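Teleoperating the shorts task, part two

November 28, 2018

Last time I covered the leader-follower setup and why I gave up on the space mouse. Since then I have moved from blocks to clothing, and most of what I believed about collecting demonstrations needed revision. These are my notes on the procedure as it stands, including the parts I expect to change.

The task is to pick up a pair of shorts from the table, find the waistband, open it, and work toward a hanger. Two arms, one operator, a camera at each wrist. I drive both followers from a pair of passive leader arms with trigger grips. Control runs at 200 Hz and logging is much slower than that. Joint positions, commanded positions and images share one clock, after an embarrassing week in which they did not.

I picked printed shorts on purpose. On plain fabric I kept losing the edge in the wrist view, and if I lose it I assume the policy will too. With a busy print the topstitching and the belt loops still read fairly well, and the waistband is stiff enough to hold a curve when only one gripper has it. 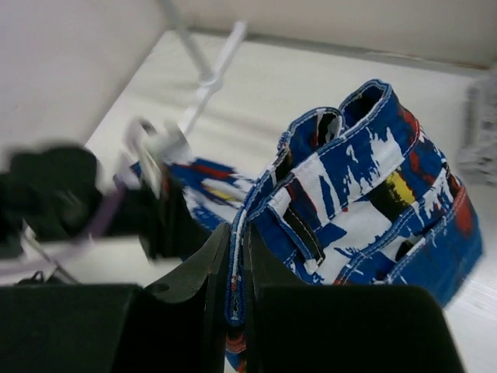 Grasp choice

There are three grasps I allow in a demonstration. The first is on the waistband edge, with a narrow fold between the fingers. The second is on any overlocked edge, used only to lift and reorient. The third is a regrasp, where one arm holds and the other takes a new point on the band. I used to permit grabbing the middle of the garment and shaking it. That works well enough for a human operator, who can see the whole table and improvise, but it gave me trajectories with no consistent structure, and I threw out the lot.

Closing force matters more than I thought. With the trigger mapped linearly to finger position, my hand settles at a slightly different closure every time, and the logged gripper command turns into noise. I now clamp everything below 26 percent opening to fully closed. The follower stalls against the cloth, and the difference between commanded and measured position tells me how thick the fold is. One layer and two layers separate cleanly in the logs. Two layers and a bunched seam do not.

An edge grasp also leaves the rest of the garment to hang as it likes. A fold can open toward the wrist camera and show the paler inside of the cloth, with the print faded through it. I keep such episodes. The inside of the fabric is a different texture as far as the network is concerned, and it should see plenty of both.

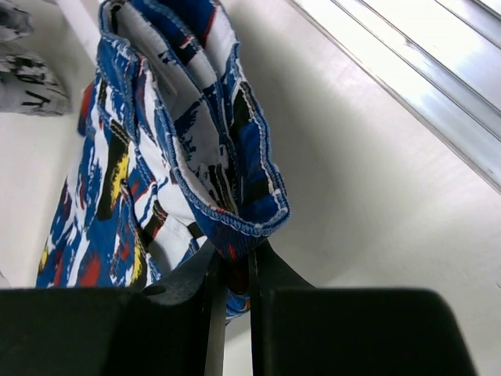 A comment under the previous post, from Quiambao, asked whether it would be easier to guide the follower by hand in gravity compensation and skip the leaders entirely. For one arm and a rigid object, yes, and I still do it that way for calibration moves. With two arms my hands end up in the wrist cameras, and the policy learns from images that contain a human hand it will never see again. I also could not regulate both grippers while pushing the arms around. Backdriving does give you a much better sense of contact, so there is a real cost to giving it up.

Pace and resets

My demonstrations have a speed problem. When I am fresh I move quickly and pause before each grasp. When I am tired I move slowly and do not pause at all. The pauses are the worse of the two, because a policy trained on them will happily sit above the table forever. I trim stationary segments at the start and end of each episode and leave the middle alone. Trimming the middle caused jumps in the image stream that I did not like.

Resets are manual. I drop the shorts from shoulder height and accept whatever comes, unless they land outside reach. I have 175 episodes I consider usable. The people at Damport suggested I would want 1000 before trying anything with a deformable object, and they may be right, but I plan to train on what I have first and see which phase fails.

The hanger phase

This one is the weakest. The hook is thin polished wire, it throws highlights, and at the wrist camera's distance it fills a good part of the view. The leader arms give me no force feedback, so I line things up by eye and go slowly near the rod. I tried a small wrist rotation before each approach – it helps me judge depth, and it gives the policy some parallax to use. 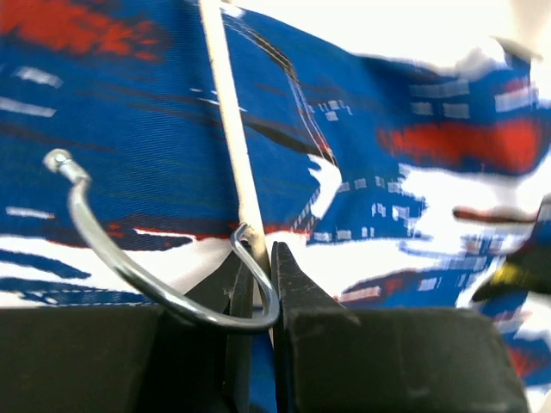 Wrist view with the hook and rod at the fingertips, printed fabric behind.

I record the hanger phase as separate episodes for now, starting from a garment that is already in place. Joining the two halves is a December job. The converter script I use for the logs is called Liltari, and it still assumes a single gripper channel per file, so that has to be fixed before the longer episodes will load at all.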